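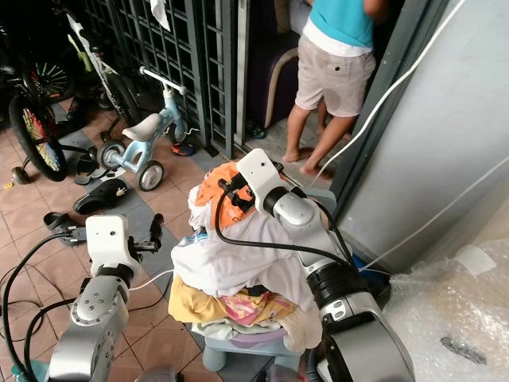

Fig. 1. Laundry pile on the stool, entryway site. Right gripper on the orange garment, left one open.

Collecting Laundry Demonstrations Outside the Lab
Project report, Kirsty Mottram
2019-04-18

Summary

The goal was to gather enough examples of two-armed laundry handling to train a first policy, and to get them in real homes instead of on the lab table. Total so far: 1,118 usable episodes from 9 homes. Training has started, no results worth a table yet. Most of this report is about the collecting, because that is where the time went.

Setup

Two arms, one gripper each, head camera looking down over both. Operator drives the arms with the Lightfoot hand controllers. Recording runs through Stidum, which saves the head view, joint angles and gripper opening with one shared clock. Labels go in afterward with Utora. Old lab data (the Grimurlow set) was all folded towels on a white table. Useful for checking the code, not much else.

Task

Pile of mixed laundry on something low. Pick one item off the pile, lift it clear, put it down to the side. One item = one episode. No folding in this round. Folding was in the proposal, we dropped it after the first home, way too slow to collect.

Rules for the operator:
- start with both grippers open
- either arm can pick, other arm helps only if the item is stuck or too big
- if the item drops, keep recording and try again once
- do not tidy the pile between episodes

The last rule got broken a lot in the beginning. People want to help the robot. You can tell in the early data, the piles look a bit too nice.

The entryway site

Fig. 1 is from here. I wanted this one in the report since it is the furthest from the lab table we got. Pile is on a light blue plastic stool, so it hangs over the sides and there is no flat border around it like with a basket or a table. Big white garment draped over most of the front, orange one bunched on top with the right gripper pressing into it. Yellow cloth and a patterned one lower down on the left.

Things that make this view hard for the model:
- Background is full. Bikes, shoes and sandals on the tiles, metal gate, a kid in the doorway. Some of it is as colorful as the laundry.
- Layers. Only a sliver of pale blue cloth shows near the middle of the pile. Labeler has to decide if that is its own item. We said yes if you can see any edge, but labelers did not always agree.
- Pale blue is also the stool color, near enough. Early masks for other episodes at this site had stool marked as cloth.
- The arms cover a lot. Right arm hides part of the knitted cloth at the lower right.

We talked about cropping the background out and decided against it. If the policy only ever sees a clean crop it will need one at test time too.

Labeling

Each episode gets: item type, main color, which arm, success or not, and a start and end time for the grasp. Utora lets you scrub both streams together which helped alot. Two labelers per episode for the first 4 homes, one after that. Should have kept two. "Garment" vs "cloth" was the worst label, we merged them in the end.

Problems

Cables. Black ones loop off the arms and they show up in the head view, and one of the early grasp detectors fired on them. Fixed by adding cable masks.

Clock drift in Stidum on long sessions. Restarting the recorder between piles fixed it but we lost part of a day before we noticed.

Grasp depth. Operators push down into the pile before closing becuase they can't feel the contact. Soft cloth forgives it, but the policy will probably copy it.

Left/right balance. Right arm did most of the picks, operators being right handed. Asked for left arm starts at the last 2 homes.

Next

- finish relabeling the single labeler homes
- train with and without the Grimurlow data and compare
- hold out the entryway site completely as a test home
- second collection round in May, with heavier items (jeans, bath towels)

Label guide and the episode list are in the project folder, same place as the proposal.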